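Keeping Fresh Herbs Alive Past the Weekend

I used to buy a big bunch of cilantro, use three sprigs on a bowl of soup, and find the rest a week later as green slime at the bottom of the crisper. Every single time! So these are the habits that finally stuck in my kitchen.

Soft herbs first (cilantro, parsley, dill, mint). Take off the rubber band, snip the ends and stand the bunch in a jar with an inch of cold water. Drape a produce bag loosely over the top and put it in the fridge door, if your jar fits. Mine didn't until I switched to an old Wokon pickle jar, which is nice and narrow. Change the water when it goes cloudy.

Basil is the diva. Same jar, same water, but keep it out on the counter, away from direct sun. The fridge turns it black, and I've lost enough basil that way to be a bit bitter about it.

Rosemary, thyme and sage like a damp paper towel. Roll them up like a burrito, slide the roll into a bag, push the air out and you're done.
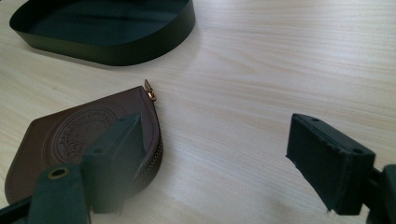
Washing is where my friend Buppha Paisan and I disagree. She washes everything the minute she gets home from the Bollgate market and swears by her salad spinner. I wash right before chopping, because I never get the leaves dry enough and wet leaves rot. If you have her patience, go for it.

When a bunch is on its last legs, chop it, pack it into an ice cube tray and cover it with olive oil. Freeze for 24 hours, then pop the cubes out into a freezer bag. I drop one straight into the skillet for eggs or beans, and I was still using up parsley cubes in December. (Label the bag. Frozen mint and frozen parsley look exactly the same, and mint in a meatball is... an experience.)

Tired, floppy cilantro can often be saved too. Trim the stems, dunk the whole bunch in ice water for 30 minutes, shake it hard over the sink and use it that night.

Oh, and keep the stems! Cilantro stems go in curry paste, parsley stems go in stock, and dill stems go in the pickle jar, once you've got it back from the herbs.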